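Our Wednesday at the Wisgate open day

We had been meaning to go to the open day at the Wisgate mattress works for years, and this November we finally got ourselves organized, packed sandwiches and drove over to Ferham with the heater on full blast. Parking was in the field behind the loading bays (bring boots!), and by the time we had found the right door there was already a line for coffee and a very good cinnamon bun.

The tour started in the spring room, and I could have stayed there all morning. Wire comes in on huge reels and goes out as coils, and our guide told us that a king size in the Catier range has 1,000 of them, each one in its own little cloth pocket. The noise is tremendous – they hand out earplugs, and you do want them. After that came the quilting hall, much calmer, with the smell of clean cotton and a row of ladies sewing the borders by hand at a speed I found almost upsetting.

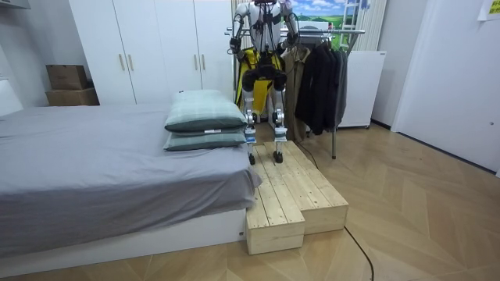 By then it was getting on for noon and our group of 30 had stretched out along the corridor, mostly on account of people like me asking questions. I wanted to know how often a mattress should be turned. Twice a year, they said, when the clocks change, and I promised to be better about it. My husband wanted to know about the wool, and got a long and happy answer about fleeces, washing and carding that took us all the way to the canteen.

Lunch was soup, and after it there was a talk on the Sombatkul latex they use in the firmer models, with sample blocks to squeeze. We came home with two pillows from the seconds shop, 40 percent off on account of a crooked seam I still haven't managed to find. Tickets are free but you do have to book ahead, and the shop stays open until four.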